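Home Diary Archive Links Search

3/12/26

Started the day with the well pump. The pressure tank was cycling again, on for a few seconds and off for a few seconds, so I shut the breaker and drained it down to the hose bib. Air charge at the valve stem was well under the cut-in setting. Brought it back up with the hand pump, closed the drain, restored power. Cycle time was normal at breakfast and normal again at noon. I have written the setting inside the lid of the pressure switch, where I should have written it last time.

The water meter reads 1,718. The page from December has the earlier reading, but I spilled coffee on it and the last digit could be a 3 or an 8. Consumption for the winter is therefore unknown to within five units. I can live with that.

Spent the rest of the morning on the Sepp filter housing. The O-ring had a flat spot and the groove had grit in it. Cleaned the groove with a cotton swab, greased the new ring with silicone, hand tight plus a quarter turn. The Emska cartridge is the right length but the end cap is slightly soft, and I do not trust it to seal against the knife edge. Roald Kvam fitted the same cartridge at Wiltness and got cloudy water after a week. Mine is clear so far.

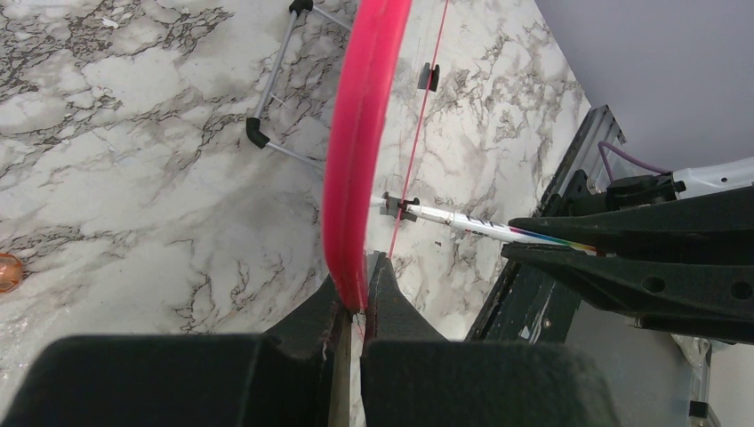
Torunn Kvam wrote back to say the cartridge was never the problem at Wiltness, that Roald had left the bypass cracked open, and that I should check my own before ordering anything. I checked. It was closed. She also thinks the sediment is coming from the tank and will go on coming until the tank is flushed from the bottom port, which I have not done in the time I have owned it.

The bottom port is a brass plug behind the support leg. There is room for a wrench but not for a wrench and a hand. Penetrating oil applied at 1:15 and again before supper. Left it.

Afternoon list, carried over from yesterday:

1. Insulate the exposed run in the crawl space. Pipe measured at 133 inches between the wall and the first elbow. Foam sleeve comes in six-foot lengths, so two lengths leave a piece to scrap. Slit side down, taped at the joint. Knees sore.

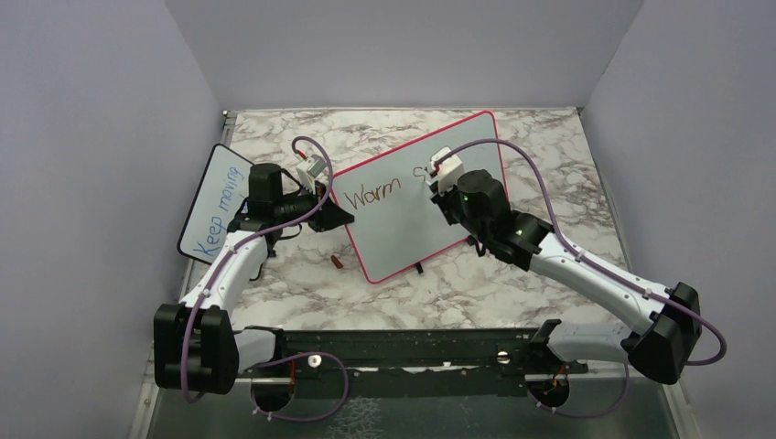

2. Label the shutoffs. Kitchen, bath, outside bib, tank. The one by the furnace does nothing I can identify. I closed it, ran every fixture in the house, opened it again. Labeled it with a question mark.

3. Order a gauge. The present one sticks at about 100 and has to be tapped. The Mutomix gauge has a bottom connection and mine is a back connection, so it would need an elbow. Asked Sixten Söderlund for the thread size and he sent me the size of the dial.

The evening went to the sample bottles. Cold tap, no aerator, five minutes of running before filling. Cap on at once, name and hour on the side in pencil. Maribel Chávez will take them in with hers.
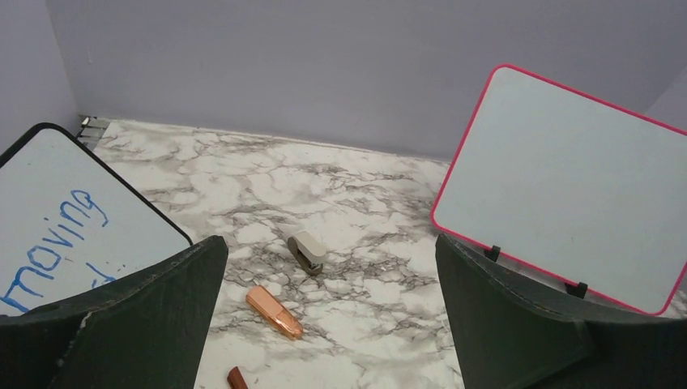
PRIVATE WELLS GROUP: MEMBERS' DIARIES

Solveig Haugland called after supper about the shared trench. Her line and mine run side by side from the road to the birches, and she wants to know the depth before she puts in fence posts. I have it at 42 inches from the installer's sketch, which I have never verified. Told her to dig by hand at the first post and measure down from the grade stake.

Tank pressure at 9:40 was steady. Plug still has not moved. More oil, then bed.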